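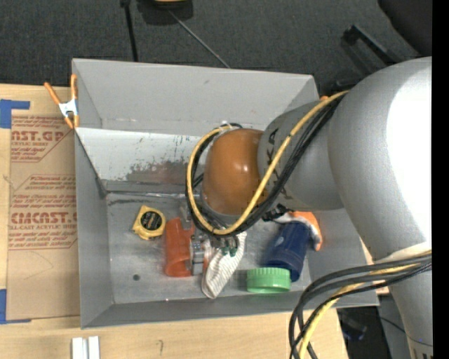
Wekora

What do you sell, exactly?
Secondhand yarn, mostly wool and cotton, with a bit of linen when I get lucky. I buy up leftovers from knitters who are clearing out and sell them on at swap prices from my little shop in Roy. There are up to 400 skeins listed at any one time.

Has it all been washed?
Nope. I air everything out and freeze it for 9 days before it goes on the site, but I don't wash it. Give it a soak after you knit it up and it'll bloom nicely.

Can I get more of the same dye lot?
Probably not, sorry! What's listed is what I have. If you're making a sweater, buy more than you think you need – sleeves eat yarn.

The label is missing. How do you know what it is?
I do a burn test on a snip of it. Wool smells like singed hair and acrylic melts into a hard bead. If I'm still not sure, the listing says "mystery fiber" and I knock the price down.

What does shipping cost?
It goes by weight, and you'll see the total before you pay. Orders over $40 ship free inside the US. I pack on weekday mornings, so give me 2 days to get yours out the door.

Do you take returns?
Yes, if it hasn't been wound. Once it's in a cake I can't resell it. Drop me a note first so I know it's coming.

Will you buy my stash?
Maybe! Send a list with rough weights and tell me if there are pets or smokers at home. I'm full up on baby acrylic and have been since July, but I always want sock yarn.

What happened to the Nimero cotton?
Sold out. I'm watching for more, and if any shows up it'll go in the newsletter first.

Answers last updated December 2018.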